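Ellwood Bar Writers Program
Progress report to the Vendton Fund, to the end of February

The grant pays for new writing on the bars of Zusholm, printed as a single paperback and posted free online.
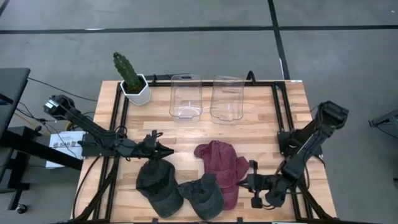 Of the 20 essays planned, 8 are finished and edited. Another three are in draft. The remaining nine have writers assigned but no text yet, and we expect most of those by May.

The finished pieces cover the harbor side of town and the streets behind the old theater. The longest is on the Dralen, a basement cocktail bar with no sign and a very short menu. It came in at twice the agreed length. We cut the section on the owner's record collection and kept the part about the drinks, though the opening still needs work.

Fees are on budget. Printing is not - the quote for 1000 copies went up in January when the paper we wanted was discontinued. We have switched to a lighter stock and dropped the fold-out map, which brings the cost back under the original figure.

Two bars asked to read their essays before publication. We said no to both, but offered to check opening hours and prices with them.

Next steps: edit the three drafts, settle the cover, and book a room for the launch reading. We would like to move the final payment date from June to July and will send a separate request.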